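Trarkia grasp comparison, ball and frame set

README, July 2018. Maintained by Felicja Szulc. Replaces the notes that came with the December recordings, which should not be used for anything.

What is in here

Recordings from two fingertip types on the same arm, run over the same few objects on a brown tabletop. One type has lit pads on the inner faces of the fingers. The other is the plain rubber pair we had before. The wrist camera and the controller were left alone between the two, or as alone as they could be when the fingers have different weights.

The question we set out to answer was whether the lit pads are worth the trouble. The vendor material says yes. I am less sure, and I'd ask anyone using these files to read the section on problems before quoting a success rate to anybody.

Layout

lit/ has the lit-pad trials
rubber/ has the plain-pad trials
labels.csv has one row per trial: pad type, target, outcome, operator note
wrist/ has the camera streams, matched to trials by number
config/ has the controller settings for both pad types, unedited

There are 92 trials in lit/ and 67 in rubber/. The counts differ because the rubber pair was pulled from the arm early when the bench at Tarkthorpe was needed for something else. We did not trim the larger set to match. If you want equal sets, draw your own subset and say how you drew it.

Outcome labels

held: object lifted and kept up until the release command
dropped: lifted, then lost
missed: fingers closed on nothing, or pushed the object away
unclear: the operator could not tell from the recording

Please leave "unclear" in your totals. An earlier summary left it out and the lit pads gained a lot from that. I wrote that summary, so I know how tempting it is.

Problems

1. The pads are bright. When the wrist camera has one in view the center of the pad goes nearly white, and anything pale nearby can pick up a tint. Any color threshold tuned on the rubber recordings will need to be redone, and I would not trust it after that either.

2. Motion blur. The approach speed was set at the arm, with no thought given to the camera. In dim light the fast part of the move smears flat objects badly, and straight edges come out doubled. The Górecki edge finder returns two outlines for one edge in these stretches and reports high confidence in both.
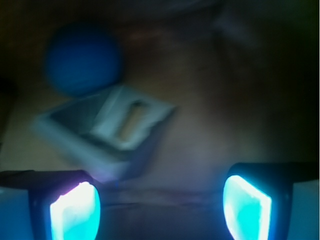
Slowing the approach helps. In a short side test of 28 moves at reduced speed the edge finder mostly gave one outline per edge. Those moves are not included in the two main folders, and I don't want them added later to make a table look better. The obvious objection is that a slower arm would have helped the rubber pads too. We haven't checked.

3. Targets close together. Some layouts have the ball almost against the gray-white frame. A miss on one can shift the other, and the label only covers the named target. If you care about disturbance to neighbors you will have to go through the wrist streams yourself.

4. The operator knew which pads were fitted. There was no way around it with pads that glow. The operator also chose when to call a trial "unclear", so treat that column with suspicion.

What I would claim from this

Very little. The lit pads gave fewer drops on the ball. On the frame I can't separate pad effect from approach angle, and roughly 40 of the frame trials started from the same side. The claim that the light itself improves grasping is not tested anywhere in this set. To test it you would run the same pads switched off, and that has been on the list since December.

Not included

Force readings (logged at the wrong rate), room camera video, and the joystick trials. The last were driven by hand with an old Atari stick wired to the controller and were never meant to be compared with anything.

Use and corrections

Free for internal and teaching use. If a label is wrong, send Felicja the trial number and the time in the stream. Corrections go in as a new column, with the original label kept beside it.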